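Workshop > Storage > Bins and tubs > Cleaning out a big parts bin

Cleaning out a big open bin (and keeping it usable)

March 2020. Quick one as I've had the same question twice from people at Skudlow. How do you get a deep bin properly clean, and what do you do about the worn bits at the bottom. Notes below, in the order I do it.

What you need

Bucket, warm water, washing up liquid. Soft brush with a long handle, the longer the better. Two old towels. Plastic scraper, the sort for wallpaper. A torch. No wire wool, no scouring powder, I'll come to that.

Step 1. Empty it. All of it

Don't push things to one side and clean round them. Small stuff goes in the corners and you'll be picking it out with wet fingers. Pieces into a tray, anything broken straight in the rubbish. Clear plastic bits are the ones you miss, they vanish against a grey floor. Go round with the torch held low, nearly flat to the bottom, and they show up.

Ours is an old Whitlock one, number 1336 on the stock list, and it's had a hard life. Sloping sides, so things slide down to the middle, handy for picking but the dirt does the same.

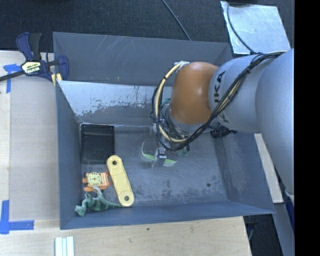
A clear piece with the green rim. Scuffs and dark smudges on the floor of the bin.

Step 2. Dry brush first

Always dry first. If you wet the dust you get paste, and then you're there all afternoon. Start at the top of the walls and work down, finish on the floor. Sweep to one corner, scoop it out with a bit of card. A hoover is fine if the hose reaches.

Step 3. Wash

Warm water, small squirt of liquid. Not much! Too much soap leaves a film and everything you put back feels greasy. Wipe the walls in long strokes, then the floor. Change the water when it goes grey, I usually get through 2 buckets.

Cloudy patches on the floor: wet them, leave six minutes, wipe again. Some will come off and some won't. If you can feel it with a fingernail it's a scratch and no amount of rubbing will shift it, so leave it be.

Step 4. Stuck on bits

Plastic scraper, held flat. Tape residue, labels, dried glue. Warm wet towel laid over it first helps alot. For really stubborn glue we use Evura, the citrus one, on a cloth. Try it on a hidden patch first and rinse well after.

Step 5. Shiny metal, if you've got any

Go gently. Dark worn patches are mostly where the finish has gone, and scrubbing makes them bigger. Damp cloth, then dry cloth straight away, no air drying or you get water marks. This is where the wire wool ban comes in. I ruined a panel with it in January, one go, looked terrible and then parts started catching on it.

Step 6. Dry it properly

One towel for the walls, other for the floor. Corners again. Then leave it open overnight if you can spare it, or 40 minutes with a fan if you can't. Damp bin plus small parts = everything sticks together.

Putting things back

Check each piece as it goes in. Wipe anything sticky. Don't fill past half way, with sloping sides the pile gets deep in the middle quicker than you'd think and the ones underneath get scratched. Mixed parts are ok but keep heavy metal ones out of a bin with clear plastic in it.

Worn out bottom?

Pale scratches on the walls, leave them, they do no harm. If the floor is rough enough to mark the parts, put a liner in. Woma do a thin rubber mat you can cut with scissors. Make a paper template first, cut the mat slightly under, and don't glue it becuase you'll want it out next time you clean.

How often

Dry brush every couple of weeks. Full wash when your hand comes out grey.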